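Storage and the Small Home

When the Tostine housing code was last revised, in December, it set out at length the rules on ventilation, fire doors and parking. On storage it offered one sentence. The Zorkum Housing Forum regards this as a serious omission and asks that it be corrected before the code is applied to the 294 homes planned at Asow.

Households own more than architects draw. Coats, tools, medicines, school papers and spare bedding must all be kept somewhere, and where no cupboard has been provided they are kept on top of whatever furniture there is. Of the 267 tenants who answered our survey in Paredes, 50 had given up part of a bedroom to boxes. A home in that condition is harder to clean and less safe for an older person to move about in.

Developers reply that built-in storage reduces the floor area they can advertise. We do not find this persuasive. A tenant lives with the cupboards for 30 years and with the brochure for an afternoon.

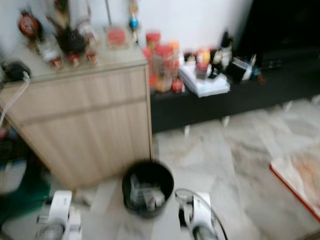 A wood-grain cabinet with a crowded top and a black bucket on the floor.

The Forum therefore recommends that every new dwelling include a full-height cupboard opening from the hall, separate from any space used for meters or boilers. Written comments on this proposal will be received until 10th February.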